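Visit report: Priden demonstration day, Stunton

Ningsih Nasution
Sunday, May 20, 2018

Priden opened its Stunton unit to prospective buyers for one day, and I went along on behalf of our packing group. We are looking at small arms for mixed, low-volume goods of the sort that currently go through two people at a bench. The product under review was the Plestent bench cell, which Priden sells as a kit: arm, gripper, wrist camera, mounting plate, control box and a year of software updates. Amegashie, who supply our present conveyor, will fit it but don't stock it.

The kit as sold

The arm has a rated payload of 750 g at full reach, gripper excluded. The gripper is a parallel two-finger type with a stated opening of 54 mm. Both figures are from the data sheet handed out at the door, and I had no means of checking either. The sheet gives no figure for grip force. I asked twice and was told it would be sent on.

Setting up is said to take one person a morning. The arm bolts down through a plate, and the control box goes under the bench. Walls and lighting are left to the buyer. The demonstration cell has white tiled walls meeting at an upright aluminium rail, and a white top, which must help the vision software a good deal. Our own benches are brown and badly marked, and I would want a trial on one of them before signing anything.

Handling of cosmetics

Cosmetics come first in Priden's brochure, and this was the part of the visit most relevant to us. Lipsticks are an awkward shape for a parallel gripper: narrow, smooth, and easily tipped if the fingers close off centre. The tubes used are matt black with a gold band, which gives the camera very little to work with apart from the band and the lettering. The gripper takes the tube upright, with the jaws closing over part of the lower band.
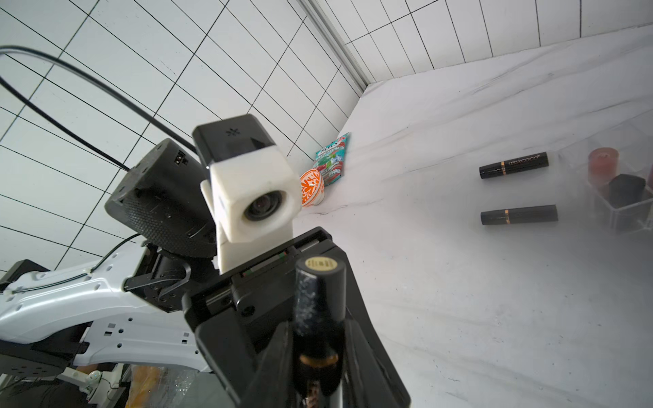
Camera and cabling

The wrist camera sits in a white printed housing directly over the gripper. The layers are visible on the surface and the finish is rough in places. I raised this and was told that a moulded housing is due in August, at no charge to existing customers. I would ask for that in writing.

Cable routing is the weakest part of the design. The thick black cable runs to the wrist in a wide open loop, well clear of the arm. A thinner one is tied to the arm itself with zip ties to the surface of the casing. It is cheap to repair and easy to inspect, but in a narrow bay the loop would catch on shelving. Priden offer a sleeve as an extra. None was on show.

The wrist bracket and the gripper are held with ordinary screws, and the small connector on the wrist housing has exposed pins. In a dusty building I would cover it on the first day.

Small parts and the rack

Clear acrylic racks are a known difficulty for camera-guided picking. The edges catch the light and the walls more or less vanish, so that the software may read a divider as open space. The Plestent literature claims that clear trays need no marking. The fingers open into a V, and for anything short and round the approach angle matters more than the opening. A cap with a dimple in the centre gives the camera a fair target from overhead.

Priden's advice is to teach each rack once with the compartments empty and again with them full. The teaching is done by hand, with the arm in its free-moving mode, and the software stores up to 40 positions per rack. Our largest tray has 60, so it would have to be taught as two halves. The engineer did not consider this a problem. I think it would become one whenever a tray was put back the wrong way round.

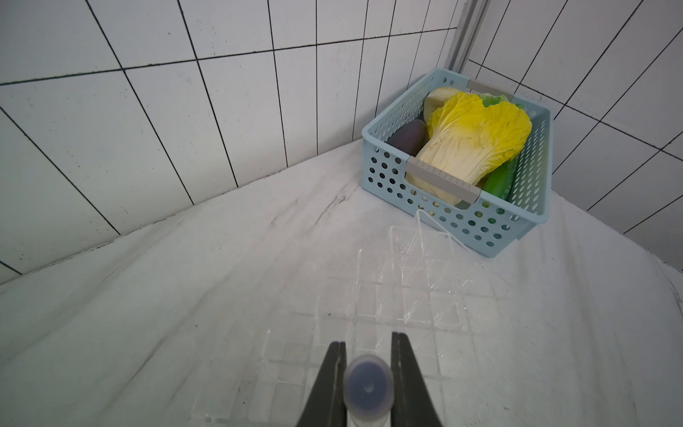

Gripper at the acrylic rack, with the basket of toy vegetables in the corner behind.

Software

The control screen is plain and readable. Jobs are stored as a list of steps, each of which can be run on its own, and the log can be saved as a text file. There is no link to a stock system at present. User accounts are limited to operator and supervisor, with no way of adding a third level for maintenance staff.

Price and support

The kit is sold outright or on a lease, with gripper fingers counted as wearing parts under both. Support is by telephone on weekdays. Site visits are charged separately, travel included, and the first is not free.

Points to follow up with Priden

Grip force figure, with test method.
Written confirmation of the replacement camera housing.
Price and length of the cable sleeve.
Whether the limit on stored positions will be raised, and when.
Loan of a kit for a trial on one of our own benches, using our trays and our lighting.

I have asked for the loan to be arranged through Amegashie, who already have access to the building.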